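Nov 12, 2023
By the Ramthorpe tool library coordinator

Well, we made it to fall, and I have more to tell you than I did in July! Your grant of $2000 is nearly all spoken for, so let me go through where it went and what's still bugging me.

The big purchase was shelving. You may remember that our old setup in the back of the Ramthorpe building was a stack of planks and cinder blocks (I still have a bruise from it). We bought four steel units secondhand from a hardware store that was closing in Stallmont, and they came with brackets, bins and a box of label holders I hadn't even asked for. They took up the biggest piece of the money and I'd do it again tomorrow. The drills live at waist height now, the ladders hang on the wall by the door, and people can find the pipe wrenches without calling me at dinner time.

Second was the repair bench. I'd budgeted for a new vise and a grinder, and the grinder came in cheaper than I thought, so I put the difference into blades and sandpaper. We go through sandpaper like you wouldn't believe. The hedge trimmers all got sharpened before the end of summer, and both of the lawn mowers run, though the older one smokes a bit when you start it and I've put a tag on it saying so.

Membership is the part I'm happiest about. We had 88 households signed up when I sat down to write this, and I'd told you I was hoping for 100 by the end of the year. We may get there! The Grirkarthorpe folks started coming over once we stayed open late one evening a week, and a lot of them borrow the same things (tile saw, carpet cleaner, tile saw again).
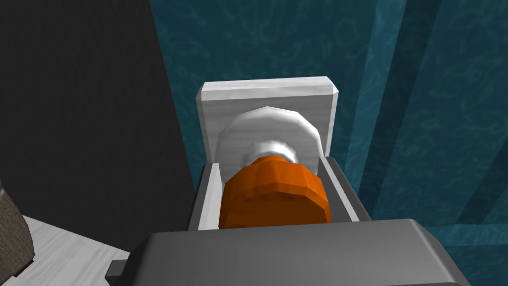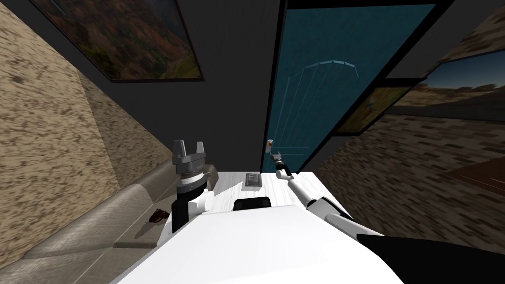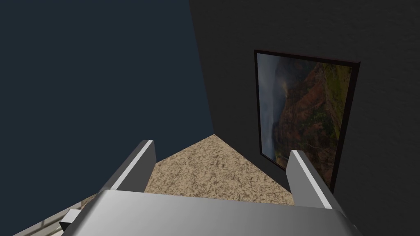

Three simulated views, with gray gripper parts in each.

Now the not-so-good stuff. Late returns are still a headache. I tried a phone reminder over the summer and it helped for a while, then people got used to it and went back to keeping the pressure washer for a month. I don't want to charge fines, and I said so in my application, but I might ask for a small deposit on the most popular items. If you've seen that work somewhere else you fund, I'd love to hear about it.

The roof leak over the paint shelf is patched, by the landlord and on his dime. The heater is another story. It's fine for the front room and pretty hopeless in the back, so I've been doing repairs in a coat. I'm getting a price from a place on Paterson Street and will send it over when I have it. I'm not asking for extra money yet, just warning you!

What's left of the grant is around the cost of one decent shop vac, and that's what I plan to spend it on unless you object. I have every receipt in a folder and can scan them whenever you like.

Next up is the winter sign-up drive, plus a basic class on fixing a leaky faucet, which people keep asking me for.

Recent updates
Summer report: opening the back room
Ladders, and how to borrow one
Late hours for Grirkarthorpe members
What we do and don't accept as donations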